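Fusstead Furnished Rooms
Frequently Asked Questions: Closets, Shelving and Storage
Last updated 2015-06-11

Where do I put my clothes when I move in?

Every furnished room at Fusstead comes with either a closet or an open shelving unit. The building at Plullmont has closets in the front rooms and shelving units in the back rooms. The building at Mbwambo has shelving units only. Your room sheet says which one you have.

Is the storage empty when I arrive?

It should be. We clear each unit between tenants and wipe the shelves. If you find something that was left behind, bring it to the office at Plullmont. We hold left items for one month and then donate them. Please don't throw them out yourself, even if it is only a sock.

How should I fold things for the open shelves?

Any way you like. Many tenants ask because the shelves are deeper than what they have at home, and clothes pushed to the back tend to get forgotten. Small items like T-shirts and towels do well folded in thirds and stood on end. Sweaters are better flat, three or four to a stack. Cloth that you use every day can go at the front without much folding.

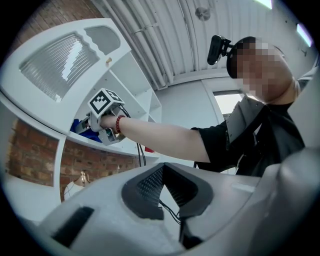
Heavy things belong on the bottom. That includes books, shoes, irons, and canned food if you keep any in your room. Each shelf is rated for an even load, so spread the weight across the full width. A stack of hardcovers in one corner will bow the shelf over a winter, and we do charge for that.

Can I move the shelves up or down?

In the Lelby units, yes. The Lelby units have pins on both sides, and you can reset a shelf in a few minutes with no tools. Empty the shelf first. All four pins need to be at the same height, so check before you put anything back.

In the older units the shelves are fixed. Do not try to pry them out.

How do I tell if I have a Lelby unit?

Look for a paper label inside the unit, on the right side near the bottom. If the label is gone, call the office with your room number and we will look it up.

May I drill, nail or glue anything to the unit?

No drilling and no nails. Removable adhesive hooks are fine if you take them off with warm water when you leave. Tape leaves a yellow mark, so please don't use it for labels. String tags work better.

Can I bring my own dresser?

Yes, if it fits and does not block the door, the heater or the window. We can't remove our own unit to make room for yours. At Mbwambo the stairs turn twice, and large dressers have had to go back out to the truck. Measure before you haul.

What do I use to clean the shelves?

A damp cloth and a little dish soap. Dry them right after. Don't use bleach, scouring powder or steel wool on painted shelves. For dust in the corners, a dry paintbrush works well. Wipe down knobs and handles with the same damp cloth, no metal polish.

My clothes smell musty. What can I do?

First, make sure everything is fully dry before you put it away. Leave a couple of inches between your stacks and the back of the unit. Take everything out once a season and let the shelves air for an afternoon. If the smell stays, or if you see dark spots on the wall, put in a repair request. We would like to hear about it early.

Is there more storage somewhere else?

There are lockers in the basement at Plullmont. Tenants of both buildings can rent one. The waiting list was long in January and is short now. Lockers are not heated, so no candles, paints, food or musical instruments. Suitcases and winter coats in a closed bag are fine.

What happens if a shelf breaks?

Take your things off it and call us at extension 2211. Don't try to repair it with screws or glue. Ordinary wear costs you nothing. Damage from overloading comes out of the deposit, up to $200 per unit.

How should the unit look when I move out?

Empty, wiped, and with all the shelves in it. Lelby shelves can be left at any height. Put spare pins in an envelope on the top shelf. Check behind and under the unit too, that is where most of the left items turn up.

Can I buy the unit when I leave?

Sorry, no. The units stay with the rooms.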